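Visit report: Bokex data collection site
2020-02-18

The Bokex building is on the edge of the Park industrial estate, behind a tile warehouse. Visitors sign in at a side door and leave phones in a locker. Our group was there to see how the company gathers examples for its arm controllers, because we are considering buying recorded data for our own kitchen and grocery tasks instead of making all of it in-house.

The collection floor is one long room with a row of identical stations. Each station is a small pale enclosure on an aluminum frame, with two arms on a shared base plate facing a table. The enclosures keep the background constant. Bokex first recorded on open benches and found that the trained policy reacted to people walking behind the table. Walls were added in July and the problem went away, at the cost of some realism. We asked whether the uniform background creates a dependence of its own. The answer was yes, to a degree, and wall and table colors are now changed between batches.

Operators do not program anything. They sit beside the station and move a pair of leader arms by hand, and the arms in the enclosure follow. Joint positions, gripper opening and video are logged together by a recorder package named Drodilent. An episode starts with a foot pedal and ends with the same pedal. A second pedal marks the episode as failed. Failed episodes are kept in a separate folder and are not deleted, a point our own lab should copy.

The task family we watched is called "produce handling." It covers soft bags, trays, mats and items such as fruit. The bag work is the hard part. A rigid box has the same opening every time, while a mesh bag has to be found, spread and held open by one gripper as the other goes in. The written instruction for the operator is short: open the bag, take out one item, put it on the mat, repeat until empty. How the bag is held is left to the operator.

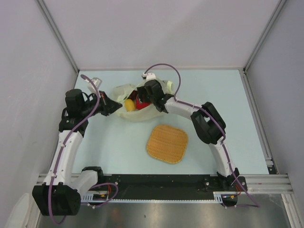 Bokex wants variation in the starting state and consistency in the goal. Before each episode the station attendant drops the bag from a low height and does not straighten it. If the opening ends up facing down, the episode is run anyway. Early on, attendants were tidying the bag without being told to, and the resulting policy could only handle a tidy bag. The instruction sheet now has a line forbidding it.

Some figures, as given to us. A bag episode runs for 58 seconds on average. One operator completes roughly 90 usable episodes in a shift. The current bag set stands at 241 hours after filtering. Of the episodes recorded, 17 percent are rejected, mostly for dropped items, pedal errors and long pauses. Pauses are a bigger issue than I expected. An operator who stops to think produces a stretch of still frames, and the learning system copies the stillness. Trimming is done by a script, then checked by a person.

Cable routing got a fair amount of discussion. The gripper cables have to follow the full range of the arm without pulling on the connector, so they are left with a generous loop at the wrist and clipped along the links. Bokex said that connector faults were their main cause of lost time before the loops were lengthened. We have the same fault on our left arm, and I took notes on the clip spacing.

Grippers are supplied by Furkerov. The stock jaws are angular and hold round produce well enough, but they can catch in mesh. When a jaw snags, the operator is told to open, back out and try again, and the recovery stays in the data. Asked how many recoveries are too many, the floor lead said they had no rule and would like one.

We did not see a trained policy run on the bag task. One was running on a simpler tray task at the far end of the room, and it worked slowly, with a visible hesitation before each grasp. No success rate was offered for either task, and the evaluation protocol we had requested in advance was not ready.

Open items for follow-up:

Evaluation protocol and success rates for bag and tray tasks.
Sample of the failed-episode folder, with the reject labels.
Whether Drodilent logs can be exported without the vendor's viewer.
Price per hour of filtered data, and whether trimmed pauses are billed.
Camera calibration records for each station, including dates of any changes.

The visit took most of the morning. Parking is on the warehouse side, and the gate code is in the confirmation email.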